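3.2 How people share a kitchen worktop

I came to this part of the study expecting to write about cupboards. Cupboards are where the arguments are supposed to be, or so I'd gathered from years of living in shared houses. But when I read back through the 581 diary entries from our two houses in Terosden, people kept writing about the worktop – who had left what on it, and for how long, and whether a bowl put down by the sink counted as "in use" or "abandoned".

The 14 residents each kept a diary through September. I asked them to jot down anything that got in their way while cooking or clearing up, and I didn't tell them what to call things. So one person's "draining bit" is another's "wet end", and I've left their words alone wherever I could.
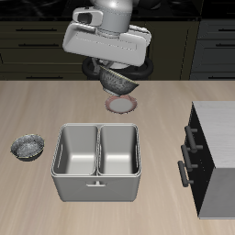

3.3 The unofficial middle

Both houses had a stretch of worktop that belonged to everyone, and this is the bit I found most fun to read about! In the Maes Road house it was the middle. You could leave a plate there for 15 minutes and no one would mind (one resident timed it, bless her), but leave it overnight and it would turn up outside your bedroom door. The Tenell Street lot were softer about it. They moved stray things into a tray and left them there until the owner came looking.

I'd half expected the tray to become a dumping ground, and for a while it did. Then someone wrote "a tray is a promise to come back" on the kitchen noticeboard, and the entries grumbling about it thinned out. I can't say the note caused that – two residents were also away for part of the month, so there was less crockery going round in any case.

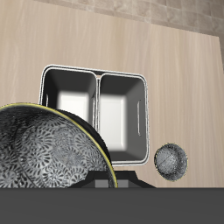

Figure 2. A two-compartment tray on a wooden surface, with a tiled wall behind (rendered view).

What the diaries don't give me is much about the quiet residents. Three people wrote hardly anything, and I don't know if they were untroubled or just busy. I come back to them in the interviews in section 4.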